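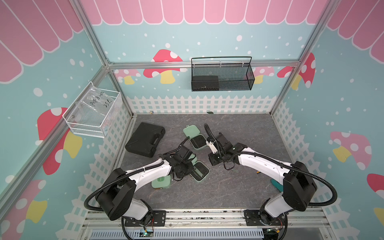 Figure 2. The packing cell at Hiltness, with both arms reaching in toward the green containers.

Nov 29, 2018
Mirsad Obradović and Aatos Rautiainen

4. Changes to packing work at Hiltness

4.1 The task before and after

Packing a manicure case by hand looks simple. A packer opens the case, turns it so the hinge is on the far side, and presses each tool into its slot in the foam insert. Clippers go in first. The file is left until last and slides in along its own channel. The case is then closed and passed to the end of the bench, where a second person opens it again to check it. When we first visited Hiltness, in February, all of this was done at two long benches, and most people on the line could do it while holding a conversation.

The cell shown in Figure 2 took over part of that work. It has two arms mounted side by side on one rail, and it was built to pick up tools and seat them in the foam. It was not built to do anything else. Cases still have to be brought in and opened, and tools still have to be laid out within reach. Finished cases have to be taken away. The work that surrounds the pressing-in was never described in the original plan, and it is the main subject of this section.

Our material comes from shift notes, from the cell's own log, and from interviews with 10 people who packed by hand before the change and who still worked in the packing room at the time of writing. The log covers 2198 attempts to seat a tool. We did not use it to measure how fast the cell was. We used it to find the points at which a person had to step in, and then asked the people concerned what they had done and how they had known what to do.

4.2 Loading and laying out

The first new job was loading. Under the old system a packer took tools by the handful from a bin, and it did not matter how they landed on the bench. With the cell it mattered a great deal. Two clippers lying across each other could be picked up together or pushed apart, and a clipper lying close to a case wall left little room for a finger to get down beside it. The loaders learned to drop the tools from low down and then spread them with the flat of the hand. This was not in the instructions. One loader described it as "like feeding chooks, but you have to look where it goes".

Loaders also had to decide how many cases to put out at once. The supervisor's preference was to fill the floor of the cell so that it could run longer without attention. Loaders preferred fewer cases with more space between them. An open lid takes up as much room as the case it belongs to, and where cases overlapped, one person's saved minute at loading became another person's extra trip later on.

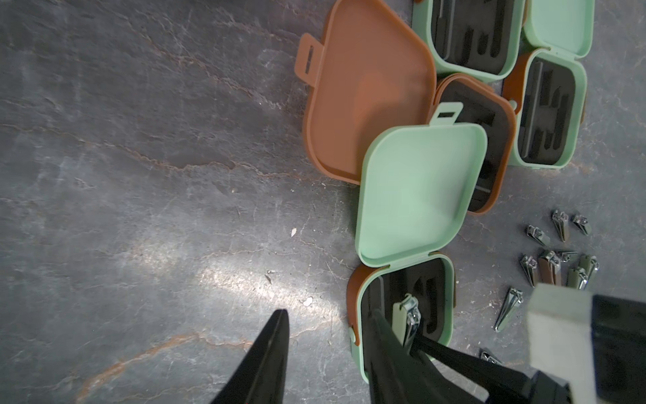
The disagreement was never formally settled. In practice each loader kept to their own habit, and the person minding the cell could often say who had loaded it by looking at the spacing. Several people told us they adjusted what they did depending on who was minding. A loader working ahead of a newer minder would put out less. We regard this as a form of care between co-workers that the production figures did not record and that nobody in the office had asked for.

Colour was a smaller matter that came up more often than we expected. Packers had always used the colour of a case to tell orders apart at a glance. The cell was indifferent to it. Loaders who mixed colours in one load made no trouble for the arms, but they did make trouble for whoever sorted the finished cases at the other end, and a rule about mixing was written on the whiteboard, rubbed out and written up again in the months we were there.

4.3 Seating the tool

Seating is the step where the cell most often needed help. The foam slots are cut close so that tools do not rattle in transit. A hand packer feels the clipper catch on the edge of a slot and rolls it slightly with the thumb until it goes in. All 10 people we interviewed could show us this movement, and only a few of them could put it into words. It had been passed on by standing next to somebody.

The grippers press straight along the line they are given. If the clipper meets the slot squarely, it goes in. If it meets the edge, it can stop part of the way or tip over, and the arm then has to let go and start again. After a set number of tries the cell pauses and calls for a person. The minder opens the cell, puts the clipper in by hand or takes it out, and restarts the run.

What interested us was how early the minders started to act. In the first weeks they waited for the call. Later they watched the approach and could tell, before the fingers closed, that the grip was too near the cutting head or that the clipper would arrive turned. They were not allowed to open the cell while the arms were moving, so this knowledge could not be used to prevent the stop. It could only be used to be standing in the right place when the stop came. Minders found this tiring in a way that packing had not been. One of them, who had packed for most of her working life, said that packing left her hands sore and her head free, and that minding did the opposite.

Management read the same situation differently. The shift lead pointed out that minders lifted less and reached less, and that sore wrists were no longer being raised at the weekly meeting. Both accounts are accurate. The physical load fell for those who moved to the cell, and the demand on attention went up. The job grading in use at Hiltness had a scale for the first and none for the second, so the new post was graded slightly below the old one. This was under review when we finished.

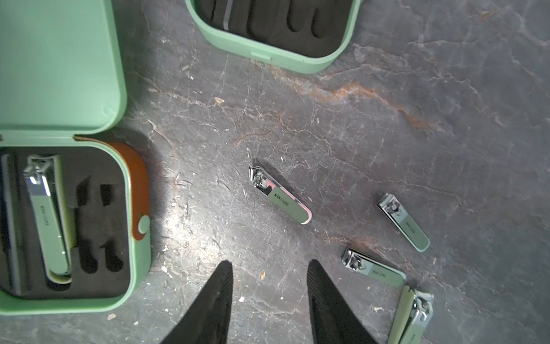

4.4 Who picks up the leftovers

At the end of every run there were tools left on the surface. Some had been pushed out of reach, and some had been dropped and not tried again. Under hand packing there was no such thing as a leftover, as a tool on the bench would simply be in the next case. With the cell, leftovers had to be collected, checked for scratches and returned to the bin. For the first weeks this belonged to no one's job. It was done by the minder if there was time, and by the cleaner if there was not.

The question came to a head over hand tools. Minders had begun to bring pliers in with them to free parts that had worked loose or to lift small pieces without leaning over the arms. They put them down where they were working, as anyone would at a bench. Aatos Rautiainen, who was present for many of these shifts, noted in his field diary that the minders treated the table in the cell as a workbench, while the technicians treated it as the inside of a machine. Each group tidied it according to its own idea. Technicians removed things the minders had put down for later, and minders moved things that the technicians had placed with care for a trial.

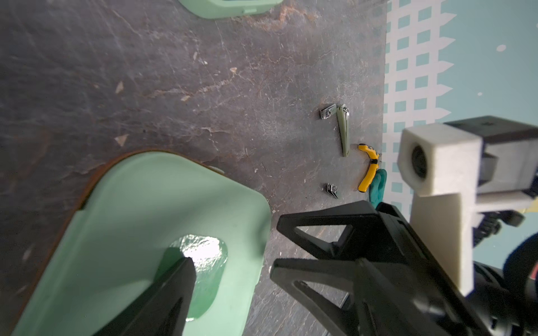
Figure 3. Gripper and tabletop, with a green tray at left and yellow-handled pliers and a small nail clipper at right.

A shared list was tried. It gave every object that could be on the table an owner and a place to go at the end of the shift. The minders thought it too long and kept their own shorter version, which said what to take out and left the rest alone. By our last visit the shorter version was the one in use, and the technicians had started to sign it.

4.5 Training and moving between jobs

Hiltness had planned for packers to rotate between the benches and the cell every two weeks. Rotation held for a while and then slowed. People who were good at minding were asked to stay, and people who disliked it found reasons to swap back. The effect was a split that no one had chosen. Newer staff went straight to loading and did not learn to pack by hand, so when the cell was stopped for a long repair they could not fill in at the benches without help.

Mirsad Obradović raised this with the shift lead partway through the study. The response was to reserve part of one bench for hand packing on every shift, whether or not the order needed it. Experienced packers were asked to work there beside a newer person. Some of them told us it was the first time their skill had been treated as something to be taught, and some said they would have liked to be paid for the teaching. We report both views without being able to say how widely either was held outside the group we interviewed.

The bench arrangement also changed the minding. Newer staff who had packed by hand for a time gave different answers when asked why a clipper had failed to seat. They spoke about the foam and the angle, where they had earlier spoken about the machine being in a bad mood. We did not test whether they cleared stops any faster, and the log does not identify who was on shift, so this remains an observation from the floor. Section 5 returns to it when comparing Hiltness with the Kamar site, where hand packing was ended before the cell was switched on.

Related items
Minding the machine: attention and job grading in light assembly
Hand skills at the Kamar packing room
Hetetti working notes: shared tables and who clears them
Pitkänen project: interview guide for packing staff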